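Checking a bracket model before sending it for machining

Posted August 25, 2021 by Gun-woo Wi

Most rejected quotes come back for the same few faults in the model. The checks below apply to any small bracket exported as STEP or STL. They take less time than a second round of email with the shop.

1. Set the units
Open the exported file in a different program from the one that made it. Measure one known edge. A bracket drawn at 40 mm that reads as 1,763 of anything has gone through a wrong unit setting and needs exporting again. Do not scale it by hand in the viewer.

2. Check the holes
Every hole should be a true cylinder in the STEP file. If it shows as a ring of flat facets, the part was converted from a mesh at some stage. Go back to the original sketch. Note the finished diameter and state whether the hole is clearance, tapped or reamed. Slots and oval holes need both a width and a length between centres.

3. Check the inside corners
A milling cutter leaves a radius in any inside vertical corner. Add one to the model, slightly larger than the cutter radius. Steps that meet at a sharp inside corner will be queried or charged as extra work.

4. Chamfers
Model the chamfers that matter for fit. Cover the rest with a note, "break all sharp edges", on the drawing. On the Brendallow bracket, revision 28 had 18 modelled chamfers and only the pair at the mounting face were needed.

5. Colour the part for review
Use a single bright colour with plain shading and no surface texture. Flat faces, steps and chamfers separate clearly, and a missing face shows at once. Rotate the part fully before taking a screenshot, and look through each hole from both ends.

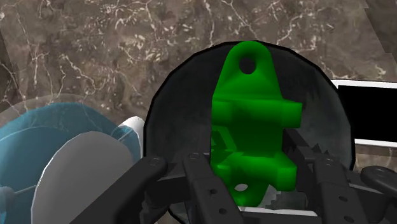 Rendered view: green bracket with a round hole in the top tab.

6. Export and name
Export STEP for the shop and keep STL for your own prints. Put the part name, revision and material in the file name, for example cairns_bracket_r28_6082.step. Send a PDF drawing with it, even a plain one. Where the two disagree, most shops follow the drawing, so state on it which file governs.

Keep the sent files in a folder of their own and set them to read-only.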